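The Sterkau Bank Records Set - Printed Edition with Searchable Files

If you have ever tried to follow the money through the annual reports of a dozen merchant banks, you will know how much of the work is squinting. Figures move from one column to another, a subsidiary changes its name halfway through a decade, and the footnote you need is in a volume the library sent to storage in 1974. The Sterkau set was put together for people who have had that kind of afternoon and would like fewer of them.

It brings together 2,309 balance sheets, prospectuses and underwriting circulars from the years between the wars, bound in 3 cloth volumes and supplied with a full set of searchable files. Shazia Niazi edited the collection and wrote the introduction, a generous essay on how underwriting syndicates were formed and who tended to be left out of them. It runs to 40 pages, and we think it's worth reading even if you only came for the tables.

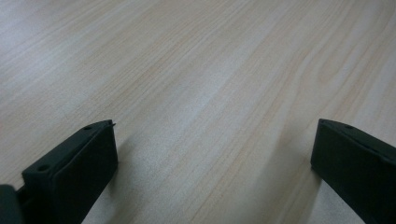 Iraís Valdovinos prepared the index, and we are still a little in awe of it. You can look up a bank by any name it ever used, or start from a single director and trace every board he sat on - a great help if you work on interlocking directorates. Amounts are given in the original currency, just as printed, with no conversions added.

The files open in any ordinary spreadsheet program. Sendden subscribers can also load them straight into their existing library, and the Kołodziej numbering is kept throughout, so your older citations will still lead you to the right page.

Format: three volumes, cloth, sewn binding, with download code
Publisher: Lerkik
Print run: 2,000 sets
Page last updated: 9 January 2021

Volumes are not sold separately, though departments may share one download code among their staff and graduate students. Orders placed in November have all been sent out. If yours hasn't reached you, please write to us with your order number and we'll gladly look into it.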